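The Long Room at Dunness: Gallery

Home / Spaces / Dunness / Gallery

We moved into the Dunness building in June, with a lease, a bicycle and more opinions about tables than any group of adults should have. The room is on the second floor on the Sepúlveda side. It's long, it's bright until late afternoon, and it came with 1000 square feet and one working light switch (behind the door, too high, you'll find it).

The room in use is not the brochure version with the single pear. Things here get put down in a hurry, usually by someone looking for a pen.

The tables

The white tables came from Nolaten, a firm in Trinport that sells off furniture from offices that have given up. We paid $400 for the lot, delivery included, where "delivery" meant the sidewalk. They are plain and they wipe clean, and they show every crumb from across the room. We had a long discussion about whether white was a mistake. It was, and we have them now.

The tables are supposed to have jobs. One is for eating, one is for spreading out paper, and one is for whatever you're actively working on. In practice the table nearest the door gets everything first. Bags land there, then cups, then the thing somebody meant to carry to the other end of the room. By midmorning it's a fair summary of who is in and what they had for breakfast.

Wall hooks were tried. They are still up, if you'd like to see some hooks.

The chairs

No two groups of chairs match, and we've stopped apologizing for it in the booking email. The wooden ones with the seat cushions are the good ones. They go early. The wicker is better looking than it is comfortable and is usually still free at noon, which tells you what you need to know. The black office chairs live farther back by the desks, and they drift. Push one somewhere sensible at night and it will be somewhere else by lunch.

If you're booking for a full day, claim a cushion when you arrive. We don't hold them.

The deer

Regulars ask about the deer more than they ask about the wifi. The short version is that there's a deer on the coffee bag and a deer in a frame, and they are plainly the same deer. The frame has been a fixture for long enough that taking it down would need a conversation. It has never been hung. It leans, and so far leaning has suited it.

There is one school of thought that says a framed picture belongs on a wall, and another that says the wall is old plaster and the frame is doing fine. The second group hasn't had to lift a finger, and so it's winning.

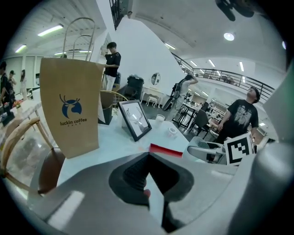
The front table with its two deer, one on a luckin coffee bag and one in a black frame. Also a white cup, a roll of tape and a good chair.

Flowers are on the other table, over to the left. They were put there to raise the tone, and they do, as far as a small bunch can manage against a whole tabletop. Pink and red was the choice that day. We've had yellow, we've had something tall that shed, and for a while we had a very handsome bare stem that everyone assumed was on purpose.

The tape is a permanent resident in the sense that there's always a roll of it out and it's never the roll you put away. We bought a drawer organizer for this. The organizer holds batteries.

The paper bag problem

A good paper bag is hard to throw out. It's tall, it stands up by itself, it has a nice picture on it, and surely it will come in handy for something. That is how a person ends up with a cupboard full of them. Our current rule is that a bag can stay on the table for as long as there's something in it that somebody wants. After that it goes flat, and after that it goes in the recycling by the stairs. The rule has been in force since the summer and compliance is what you'd expect.

Cups are simpler. There's a sink at the back. It works.

The bicycle

Yes, it stays indoors. The rack outside on Sepúlveda holds 3 bikes if their owners like each other, and the stairwell belongs to the building. So a bicycle in the middle of the room is normal, and you walk around it. It gets used as a landmark, too. "Past the bike" means the desks and the equipment; "before the bike" means the tables and anything edible. New people pick this up within an hour and then give directions that way to the next new people.

Please park upright and don't lean anything against the dark table, which scratches if you look at it.

The room when it's busy

Sound carries. A conversation at the front can be followed in detail from the desks, and is. If you need quiet, the mornings before ten are best, and after that you take your chances. The room fills from the front, with people standing up far more than the number of chairs would suggest. We've come to think of the tables as something to stand next to. It's a sociable way to work and hard on the feet.

We did try a layout with an open aisle down the middle. It looked wonderful on paper. Then people came in and put their things down, and the aisle became a place for things. There's a copy of the plan in the desk drawer for anyone who enjoys fiction.

Booking and practical notes

Half days and full days, mornings from eight. Tables can be moved, and should be moved back, or at least moved to somewhere that looks deliberate. Bring your own tape if you're particular about tape.

Food is fine at the tables. Coffee is fine anywhere except on the desks - we've had one incident and the keyboard was not insured.

At present we're considering moving the flowers to the front table and the deer to the back, a proposal that has been met with silence from most of the room and a firm no from the wicker end. We'll post the result if there is one.

Next: The Kitchenette
Previous: Stairs and Entrance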